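Binstead, 6 de julio de 2019

**Skurngate abre su taller al público y enseña a Grirnero tendiendo calcetines**

Skurngate ha celebrado en la nave Oyewole, en Binstead, su jornada de puertas abiertas dedicada a la manipulación de prendas. Los asistentes pudieron seguir de cerca el trabajo de Grirnero, el robot de dos brazos que la empresa desarrolla para tareas domésticas y de lavandería, mientras cogía calcetines de una mesa y los llevaba a una percha de pinzas. Pasaron por el taller unos 175 visitantes, repartidos en grupos a lo largo de la mañana y de la tarde.

La entrada fue gratuita, con inscripción previa. Acudieron vecinos de Binstead, alumnos de formación profesional, personal de lavanderías y residencias de la comarca y familias con niños. Cada grupo recorrió primero la zona de montaje y después pasó a la demostración. 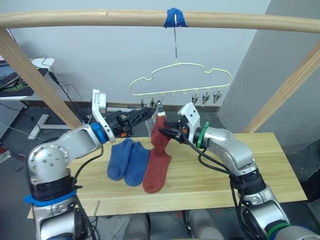

Comunicado n.º 4

El ejercicio elegido para la jornada consiste en tender calcetines. El robot tiene delante una mesa de madera clara con los calcetines extendidos y, detrás, una percha de plástico con pinzas pequeñas que cuelga de una barra de madera. Tiene que localizar una prenda, cogerla por el borde, subirla hasta la percha y dejarla sujeta en una de las pinzas. Un brazo se ocupa del calcetín y el otro puede ayudar en la percha. El reparto cambia según el lado de la mesa en el que esté la prenda.

La dificultad está en el material. Un calcetín no tiene una forma fija: se dobla al cogerlo, se estira, se gira mientras sube y rara vez queda dos veces igual. La percha tampoco está quieta. Al colgar de un gancho, se balancea en cuanto algo la toca, y las pinzas se mueven con ella. El equipo de Skurngate trabaja en esta tarea desde febrero, cuando dejó a un lado los ejercicios con cajas y envases en los que se había centrado hasta entonces.

La instalación se hizo en el propio taller con materiales corrientes. La barra descansa sobre postes de madera inclinados y el gancho de la percha va fijado con cinta azul. Skurngate ha optado por no fabricar utensilios especiales para el robot. Las perchas, las pinzas y los calcetines son artículos de uso común, y el programa tiene que adaptarse a ellos.

**Cómo se desarrolló la demostración**

Cada sesión comenzó con una explicación corta y siguió con varios intentos seguidos. Los visitantes se situaron detrás de una línea marcada en el suelo, a un lado de la mesa. Entre un intento y otro, el personal técnico volvió a colocar las prendas y cambió su orden, y en algunos grupos se dejó que los niños decidieran por qué color debía empezar el robot.

Se utilizaron calcetines azules, de un rojo teja y grises. El color ayuda al público a seguir lo que pasa, y al equipo le sirve además para revisar después las grabaciones con más rapidez. Para el robot el ejercicio es más sencillo cuando las prendas están separadas. En cuanto dos calcetines se solapan, aumenta el riesgo de que la pinza coja los dos, un fallo que se produjo varias veces durante la jornada y que se explicó a los asistentes en el momento.

En total se hicieron 70 intentos ante el público. La empresa no publica por ahora un porcentaje de aciertos, ya que las condiciones cambiaron de un grupo a otro – posición de las prendas, altura de la percha, velocidad de los brazos – y los resultados no se pueden sumar sin más. Sí confirma que hubo sesiones completas sin intervención del personal y otras en las que fue necesario parar y empezar de nuevo. Los brazos trabajaron en todo momento a velocidad reducida, la misma que se emplea en los ensayos internos cuando hay personas en la sala.

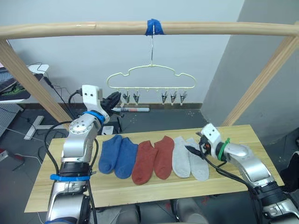
Salamatu Danladi comentó al terminar su visita que esperaba ver una máquina más rápida, pero que le había interesado más la parte en la que se equivocaba, porque entonces el equipo se ponía a explicar qué había visto el robot y qué había intentado hacer. Dijo también que en una lavandería los calcetines son lo último que se quiere clasificar, y que si un robot pudiera quedarse con esa parte del trabajo, aunque fuera despacio y de noche, a ella le parecería bien.

Preguntas parecidas se repitieron en casi todos los grupos. Muchos asistentes quisieron saber cuánto tarda el robot en vaciar una mesa, si distingue los pares y qué hace cuando una prenda cae al suelo. A lo primero, el equipo respondió que el tiempo depende mucho de cómo estén colocados los calcetines. A lo segundo, que el emparejado por color está en pruebas y no formaba parte del ejercicio mostrado. En cuanto a las prendas caídas, Grirnero no puede recogerlas todavía: una persona las devuelve a la mesa.

**Las pinzas y las cámaras**

Una parte de la visita se dedicó a las pinzas. Los dedos son negros y llevan en la cara interior una textura cruzada para agarrar el tejido. Es una pieza que se desgasta y que se ensucia con la pelusa de las prendas, de modo que su limpieza figura en la rutina diaria del taller. Se pasaron entre el público dedos de distintas versiones, algunos ya retirados, para que se pudiera comprobar al tacto la diferencia entre las texturas.

Además de la vista general, el robot trabaja con una cámara pequeña situada junto a la pinza. Esa imagen cercana es la que usa en los últimos centímetros, cuando la prenda queda tapada por el propio brazo. El público pudo comparar las dos vistas en una pantalla durante la charla técnica.

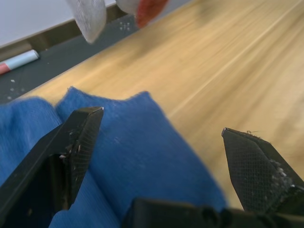

*Los dedos de la pinza, abiertos y con una prenda azul doblada debajo, vistos desde la cámara del brazo.*

Damilola Ekwueme, responsable de la jornada en Skurngate, explicó que el cambio a prendas blandas obligó a rehacer buena parte del trabajo previo. «Con una caja, si la agarras un poco torcida, la caja sigue siendo la misma caja. Con un calcetín, no. Lo coges un centímetro más abajo y ya no entra en la pinza de la percha, o entra y se suelta», indicó.

Ekwueme añadió que enseñar el sistema en esta fase tiene un sentido práctico. «Nos conviene que lo vean personas que tienden ropa todos los días. En una mañana nos han señalado un par de cosas que no habíamos tenido en cuenta, por ejemplo el peso de un calcetín mojado o lo que pasa cuando el elástico está dado de sí. Las hemos apuntado y entrarán en los próximos ensayos.»

**Ensayos previstos**

El calendario de pruebas para los próximos meses incluye prendas húmedas, calcetines infantiles y percheros a distintas alturas. También se quiere trabajar con prendas desordenadas, sin extenderlas antes sobre la mesa. Ese paso es el que separa el ejercicio actual de una situación real, en la que la ropa sale de la lavadora enredada. Skurngate no da fecha para completarlo.

Otro punto pendiente es la coordinación entre los brazos. Cuando los dos se acercan a la percha a la vez, el espacio es escaso y el programa reduce la velocidad para evitar un contacto. En la jornada se vio en varias ocasiones cómo uno de ellos esperaba a que el otro se retirase. El equipo considera que hay margen para acortar esas pausas sin modificar los límites de seguridad.

Grirnero no está a la venta. La empresa prevé instalar 2 unidades de prueba fuera del taller, en centros que todavía están por determinar, y ha recogido durante la jornada los datos de las lavanderías y residencias interesadas en participar. Las que no pudieron asistir pueden dirigirse a Skurngate por escrito. Se pedirá a los centros un espacio fijo, una toma de corriente propia y una persona de contacto durante todo el periodo de prueba.

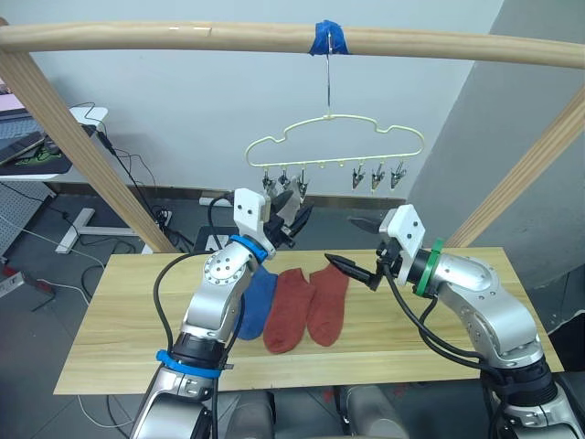
*Grirnero durante el ejercicio de tendido en la nave Oyewole, Binstead.*

**Actividades para centros educativos**

Los alumnos de formación profesional dispusieron de una sesión aparte, más larga, con acceso a la zona de programación. Trabajaron en parejas sobre grabaciones de intentos anteriores y tuvieron que marcar el momento en el que, a su juicio, cada intento había empezado a ir mal. Sus anotaciones se compararon después con las del personal de la empresa. Hubo bastantes diferencias, sobre todo en los casos en los que el calcetín se gira al levantarlo de la mesa.

Skurngate repetirá esta sesión a partir del próximo curso para grupos reducidos. Los centros interesados deberán solicitarla con antelación e indicar el número de alumnos y el nivel. La actividad no tiene coste, aunque el desplazamiento corre por cuenta de cada centro. Por razones de espacio no se admitirán grupos de más de una clase.

**Información para visitantes**

La nave Oyewole cuenta con acceso a pie llano y aparcamiento en la parte trasera. Durante las demostraciones no se permite cruzar la línea del suelo ni tocar la mesa, y los menores deben ir acompañados. Está permitido hacer fotografías sin flash. Las personas que dejaron una pregunta por escrito en el mostrador de entrada recibirán respuesta por correo electrónico.

**Sobre Skurngate**

Skurngate diseña y prueba sistemas robóticos para la manipulación de objetos cotidianos. Tiene su taller en la nave Oyewole, en Binstead, donde reúne el montaje mecánico, la programación y los ensayos. Grirnero es su plataforma de dos brazos para el trabajo con prendas textiles.

Contacto de prensa: Damilola Ekwueme, Skurngate, nave Oyewole, Binstead. Las solicitudes de entrevista y de imágenes en alta resolución se atienden por orden de llegada.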